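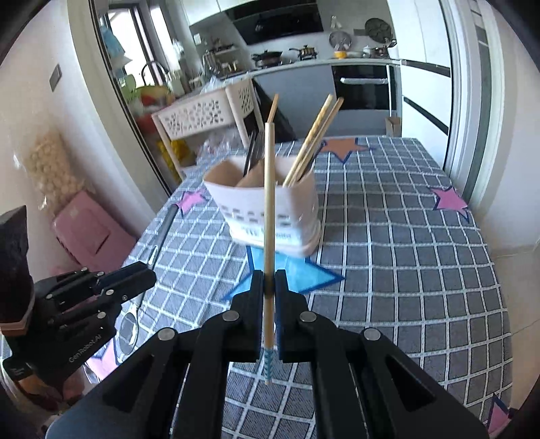
Long Table Suppers: your questions
Angelica Agbayani
16/03/2024
3 min read
1,870 shares

Is this a restaurant thing or a potluck?

A potluck, but a planned one. One household hosts, everybody else brings a dish, and we all sit down together at the same time. I love a buffet, but there's something wonderful about passing bowls up and down a table with people you met twenty minutes ago! We started in Preklow and there are now groups in Jaunzems and Erner as well, each with its own calendar and its own way of doing things.

How many people come?

We cap it at 24. Most homes can't hold that, so the big suppers are in halls and the smaller ones in kitchens and backyards. Whoever hosts sets the number and we don't argue with it.

I can't cook. Can I still come?

Please do. Bring bread, fruit, a good cheese, a jar of your aunt's pickles, a bag of ice. Gerardo Ocampo has been coming since our first November and has brought mandarins to every single supper, and if he ever stopped there'd be an uproar.

How do I know what to bring?

When you sign up you'll be asked to pick mains, sides, sweets or drinks. Once a column is full it closes, so get in early if you have your heart set on dessert. You don't have to match the theme if there is one. A theme is a starting point, and a tray of lasagne has never been turned away from a noodle night.

How much should I make?

Enough for eight modest servings. People take a little of everything, so even at a full table you don't need to cook for the whole room. If you're making dumplings, ignore this and make heaps.

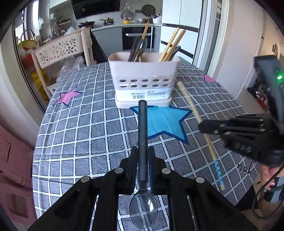 What about plates and cutlery?

Bring your own plate, bowl and cup, plus whatever you like to eat with. Write your name on the bottom with masking tape. Your dish also needs its own serving spoon, and this is the thing everyone forgets (me included, twice). Milagros Buenaventura keeps a tub of spare serving spoons and tongs that travels between the Preklow suppers, but it goes fast. Jaunzems hosts supply plates, so check the sign-up page for your group.

What about allergies?

Every dish gets a card with the full ingredients on it, in writing people can read from a standing position. Tell the host about serious allergies when you sign up. We can't promise an allergen-free kitchen – all the food is made at home – so please use your own judgment, and ask the cook if a card is vague. "Spices" is vague. "Sauce" is very vague.

Are kids welcome?

Yes! High chairs are hit and miss, so ask first. Children count toward the total once they need their own seat. Suppers start at 5:30 in Erner for exactly this reason and later everywhere else.

Does it cost anything?

Kitchen and backyard suppers are free. Hall suppers are $3 a head, which goes to the hall hire.

Can I bring wine?

At private homes, ask the host. The halls are dry, and Savita Shukla's ginger and lime cordial is better than most wine anyway. She's happy to share the recipe, so go and find her.

I'd like to host. What am I in for?

Less than you'd think. You need a table or several shoved together, enough chairs, room in the fridge and an oven people can take turns with. Send out your parking instructions the day before. Leave one bench clear for dishes as they arrive – you'll want it.

Who do I contact?

Áine Noonan looks after new groups and Savita does the Preklow calendar. Both can be reached through the sign-up page.

24 comments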